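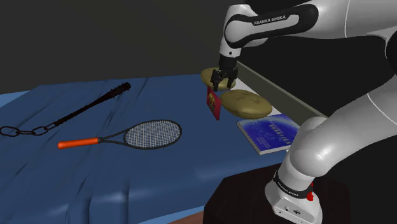
The simulated table on the demonstration screen, with the arm holding the thin red item over the shelf.

Last updated: Sunday, January 16, 2022

Filed under: Opinion / Work and Machines

I went to the open day at Drokora in December expecting to watch robots move boxes. Most of the afternoon went to a screen instead. A robot arm was sorting a strange set of things in a computer simulation, and the company had given that screen the best spot in the building. I think they were right to, though they could have done a better job of telling visitors why.

Drokora rents the back half of an old furniture plant in Itmont. It writes software that teaches arms to pick things up and put them down where they are told. The open day was free, the parking was bad, and the coffee ran out early. There were 40 chairs and more people than that, so I stood by a pillar next to a man who had brought his two sons.

Gavin Swanson ran the demonstration. He typed an order, the arm on the screen moved, and then he typed another one. The table had a tennis racket on it and a spiked club on a chain. Over on a gray shelf were a blue book and a couple of things that looked like potatoes. In the part I remember best, the arm had hold of a thin red item by its top edge, a book or a packet of some kind, and it hung at a slight tilt from the fingers. One of the boys asked why there was a weapon. Swanson said the objects are drawn from a library of 800 and the program doesn't care what they are for. Then he went on to the next order.

That answer deserved more time than it got. The whole case for this kind of work is in it. A machine that has only ever handled one carton knows one carton. People who run small shops and kitchens and repair benches don't have one carton. They have a drawer with everything in it. If an arm is ever going to be of use to them, it has to be able to cope with a thing it has not met before, lying at an angle it was not promised. Practicing on a racket and a potato is a fair way to get there, and doing it in software costs very little when something gets dropped.

I do have complaints. The first is that a simulation is an easy place to look good. The cloth on that table was wrinkled, which was a nice touch, but a wrinkle on a screen does not snag a finger the way a real one does. A real potato has dirt on it and rolls when you bump it. Swanson said the program is run 50 times on every new arrangement before it counts as learned. He did not say how often it then works on a real arm, and when a woman near the front asked him, he said that was still being measured. I would have liked a number, even a bad one. I would have trusted the rest of the talk more.

The second complaint is about who the day was for. Vanel, the packaging firm on the other side of the county, had sent a group, and they got the front row and a private tour afterward. The rest of us got a leaflet. I have nothing against Vanel. They may be the ones who end up buying. But the people who will work next to these machines were mostly standing at the back, and the leaflet said nothing to them at all.

I talked about this with Edem Darko, who spent 22 years on the line at Uniyal before his knees gave out. He had stayed for the whole thing. He was less bothered than I was. "They let us in and they let us ask," he said. "When Uniyal put in the palletizers we found out on a Monday." He thought the racket was silly and the potatoes were a good idea – he had packed produce one summer and said no two ever sat the same way in the hand.

I agree with him about being let in. A firm that opens its doors while the work is half done is taking a risk, and it would be a shame if grumbling like mine made it stop. So my request is a small one. Next time, put a real arm beside the screen. Give it the same order, with the same kind of objects, and let people watch both. If the real one drops the book, leave the doors open and try again. And bring more chairs.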